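Recording two-handed tidying demonstrations with hand-held grippers

Posted by Kittipong Phetsri, February 5, 2021

This page covers how we record pick-and-place demonstrations in ordinary homes with the Tullov hand-held grippers. It assumes the units are charged, paired and already calibrated. If the jaw width reading is off by more than one step after power-up, go back to the calibration page first.

Before the first take

Set the session name on the left unit. The right unit copies it within a few seconds. Check that both clocks agree; a mismatch cannot be repaired afterwards and the take will be rejected at import.

Close and open each gripper fully three times. The software reads the end stops from these strokes. Do it slowly. Fast strokes overshoot the encoder filter and the closed position comes out too wide.

Wipe the finger pads with a damp cloth and let them dry. Lint from blankets and soft toys builds up quickly and lowers the grip, and the operator then squeezes harder without noticing. Squeeze depth is part of the recorded action, so this ends up in the data.

Choosing the task

Tidying tasks work well at this stage: pick up a soft object, move it over a clear area, release it into an open container. Keep one task per take. A usable take with the current settings lasts between 5 and 25 seconds. Longer ones are split at import, and the split rarely falls where you want it.

Leave the room as it is. Patterned fabric, mixed toys and uneven daylight are all acceptable. Move only what is breakable or what blocks the operator's elbows.

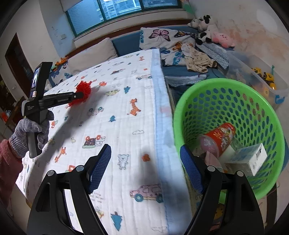 Hold the idle gripper open and still while the other one works. Many operators let the idle hand drift toward the action, and the policy learns the drift along with the task. Jintana Siriwan reviewed 918 takes from July and marked drift as the most common fault – more common than dropped objects.

Approach from above where the object allows it. Stop for a short moment over the object, close, pause again, then lift. The pauses should be just long enough to feel. With shaggy or stringy items, take hold near the middle. A grip on loose strands gives a jaw width close to fully closed, and the grasp detector will log it as a miss.

At the container, lower the object below the rim before opening. Do not throw or flick. Back the gripper straight out along the path it came in.

Failed grasps

If the object slips, keep recording and try again once. A recovery is useful and should be tagged "retry" in Vokport. If the second attempt also fails, end the take and tag it "fail". Do not delete it.

Checking the takes

Upload after every 22 takes, or sooner if the operator changes. In Vokport, open the tracking plot and look for flat sections in the position trace. A flat section during movement means that tracking was lost, usually when the gripper came too close to a plain surface. Discard those takes.

Then compare the two jaw width curves. The working hand should show one clear close and one clear open. The idle hand should be a nearly straight line.

Questions about tagging go to Mayuree Suksawat. Replacement finger pads are kept in the Chaiyaporn store room, second shelf – sign for them.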